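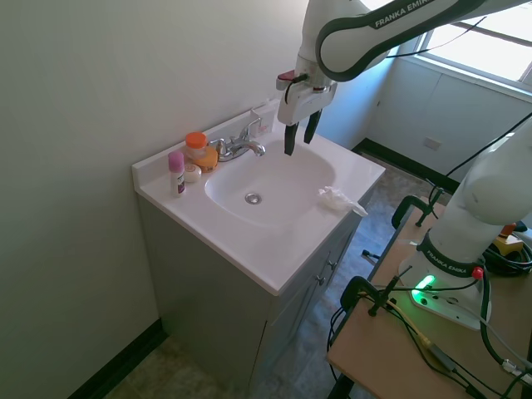

A white vanity top with the morning's jars gathered to the left of the basin.

I have lived with small bathrooms for most of my adult life, and I have come to believe that the few inches of counter beside the sink tell you more about a household than the living room ever will. The living room gets tidied for company. The vanity gets whatever you were holding when the phone rang.

Jars are the worst of it. They arrive one at a time, each with a lid in a cheerful color, and they settle down near the faucet like pigeons on a warm roof. A cream jar, a clear one with an orange top, a tall stick with a pink cap — every one of them is there for a perfectly good reason, and together they leave you nowhere to put down your glasses. Then comes the tissue, used once and left on the other side of the basin, where it can stay until Thursday if you let it.

My own conversion came last April, when I moved into a narrow apartment over the bakery in Pemow. The bathroom had a gray cabinet, a white top and a raised backsplash that looked very smart and collected a faint line of soap all along its foot. I spent 235 dollars on organizers in the first month (I am not proud of this), including a three-tier stand from Orovar that was handsome and much too wide. It lives in the kitchen now and holds onions.

What finally worked was dull and cheap. I cleared everything off, wiped the counter from the back edge forward, and put back only what I use before breakfast. The rest went into the cabinet below, in a shallow tray from Plullance that slides out when you pull on the front lip. Tall things stand at the far end, short ones nearer the basin, so I can reach the small jars without knocking over the deodorant, an accident I used to have several times a week and always before coffee.

The tissues I keep behind the faucet, up against the backsplash. Friends tell me they will get splashed there, and now and then they do, but it is the one spot my hand finds with my eyes full of soap, and I would sooner lose a tissue or two than go hunting for them.

As for the basin itself, a chrome drain needs very little from you. Warm water, a soft cloth and a drop of dish soap will do it, and a dry towel run over the faucet afterward takes care of the spots. I buy the plain soap from Yuan in the 500-milliliter bottle and pour a little into a smaller one for the cabinet. The whole job takes me roughly as long as the kettle does, and I usually do it while I'm waiting for my tea.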